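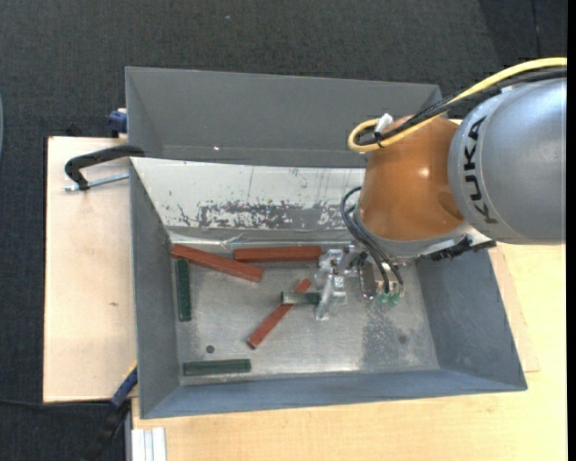 Blocks being picked from a metal bin with a KUKA arm and gripper.

Work Projects Guides Calls Contact

Menon > Calls > Stikico bench practice guide

7 min read

Call for participants: second draft of the Stikico bench practice guide

Menon is looking for people who run small robot picking setups to test and comment on the second draft of the Stikico guide. The guide is a set of working rules for benches where a robot arm picks loose parts out of a bin. It covers how the bench is laid out and fixed down, how cables and hoses are run, what gets checked before the arm moves, and how a run is written up so that another group can repeat it.

We need people who will use the draft on their own bench and tell us where it fails. You do not need to have taken part in the first round.

What the guide is for

Most of the rules people work under were written for production cells with fences, light curtains and a fixed task. A research or trial bench changes all the time. Bins get swapped, grippers get changed, fixtures go on with clamps because the layout will be different next month. The general safety standards still apply, and so does your own risk assessment. The guide does not replace either one, and following it does not make a setup compliant with anything. It fills in the day-to-day part that each group now makes up for itself, often by word of mouth.

The first draft went out in December to groups that already knew the project. We got 371 comments back. Many of them were about wording. A good share said the same thing, that the layout section was too strict for a bench and the logging section was too loose to be useful. Both sections have been rewritten.

What is in the second draft

Section A, Bench and bins. Every bin inside the reach of the arm is fixed before the arm is powered. Clamps are allowed. A clamp handle counts as an obstacle and has to be in the collision model or outside the path of the tool. Clamps are checked by hand at the start of each session and again after any contact between the tool and the bin. Worn bins may be used, but wear on the inner walls and floor is noted in the log, as scraped paint and bare metal reflect light differently and can change what a vision system reports.

Section B, Cables and hoses. Cables that travel with the arm are checked through the full range of wrist motion at low speed whenever a tool is changed. Hoses at the gripper need enough slack for the deepest reach into the bin and must not drag across the bin wall on the way out. Cables on the floor are kept out of the walking path to the stop button.

Section C, Gripper and finger covers. Any tape, film, sleeve or pad added to the fingers is treated as part of the tool. It is recorded, and replacing it is recorded too. This rule drew the most argument in the first round. Some groups felt it was too much paperwork for a strip of tape. We have kept it in and would like to hear how it goes in practice.

Section D, Parts. The log lists the parts by shape, size and color, how many were in the bin at the start, and how they were put there. "Random" is not accepted as a description on its own. Say whether the parts were poured, dropped one at a time, shaken in place or arranged by hand.

Section E, Starting and stopping. One person is named as the operator for the session and holds the enabling device or stands at the stop. That person does not also reset parts while the arm is live. Reaching into a bin requires the arm to be in a stopped state as defined in your risk assessment. A program pause does not count.

Section F, Run records. A pick counts as successful when the part has been released at the target. Lifting a part clear of the bin and then dropping it is a failed pick. Failed picks stay in the record with a short code for the cause. If an operator steps in, the pick is marked as assisted and left out of the success rate.

Section G, Changes during a run. If lighting, camera position, finger covers, bin position or software version changes, the run ends and a new one begins. You can report them together afterward, but the break has to be visible.

Who we are looking for

You should have regular access to a bench with an industrial or collaborative arm, a gripper of any type, and at least one bin or tray. The brand of arm does not matter. Suction tools are welcome, and we had too few of them last time.

We want a mix of:

- university and college labs
- small integrators who build trial cells for customers
- in-house automation teams who test on a bench before moving to the line
- technical schools where students run the robot
- safety people who review benches like these, even if they do not operate them

Each site names one lead and at least one other person who will use the draft. The lead should have finished whatever robot safety training your site requires. Sites with no written risk assessment for the bench cannot take part until they have one. We can't write it for you, though we can point you to the headings most sites use.

What you would do

1. Read the draft. It is short and has no math in it.

2. Set up your bench under Sections A to C and fill in the setup sheet. Where you can't follow a rule, write down why and what you did in its place. A deviation does not disqualify you. Those notes are the most useful thing we get.

3. Record 1000 pick attempts under Sections D to G. They can be spread over as many sessions as you like and can be part of work you are doing anyway. Parts can be your own. If you have none to hand, plain painted wooden blocks will do.

4. Send in the log, the setup sheet and your comments. Comments go by rule number, one to a line. "Unclear" is a fair comment if you say which word.

5. Join one call with two other sites to go through each other's deviations.

Expect some 3 working days of a person's time outside the picking itself, most of it setup and the comment sheet. Slower benches will need more.

What we do with your data

Logs are used to check whether the rules can be followed and whether two sites filling in the same form mean the same thing by it. We are not ranking sites, arms or grippers. Success rates will not be published by site. Your name and your organization's name appear in the list of contributors only if you ask for that.

Video is optional. If you send it, keep faces and whiteboards out of view. We will not accept footage of customer parts unless the customer has agreed in writing.

If you have an injury or a near miss during the trial, deal with it under your site's rules first. Then tell us what happened if your site permits it. We would rather have a two-line note than nothing.

Pay and costs

There is no fee to take part. Sites with fewer than ten employees, and technical schools, can claim a fixed amount toward staff time, set out in the participation letter. Other sites take part at their own cost. Menon does not lend or ship robots, grippers or bins.

The closing meeting is in Clillska and lasts two days. Travel for one person per site is covered for sites that have sent in a full log. The first day is spent on disputed rules, in small groups. The second is for agreeing on the text. Anyone who can't travel may send written votes ahead of time.

How the text gets decided

Rules are kept, changed or dropped by vote of the participating sites, one vote per site regardless of size. Menon edits the wording and has a single vote like the others. Nastcombe hosts the files and keeps the comment register, and does not vote. Every comment gets a written reply, including the ones that are turned down. The final guide will be free to download and free to copy, with no membership required.

How to apply

Send an email with the following:

- name of your site and the lead
- type of arm and gripper, and how the bins are held in place
- what parts you expect to pick
- whether the bench is fenced, scanned or neither, and who signed the risk assessment (job title is enough)
- one thing about your current bench practice that you think is wrong or missing

Keep it under a page. Do not attach the risk assessment. A photo of the bench is helpful but not required.

Applications go to Telmo Garrido, Stikico project, Menon. Use the contact page and put "Bench guide" in the subject line. Questions go to the same place. Groups that commented on the first draft need to apply again, with just the site name and any changes to the bench.

Places are offered in the order applications come in, until each type of site is filled. If your type is full you will be told, and you can still get the draft and send comments as a reader.

Posted Feb 12, 2018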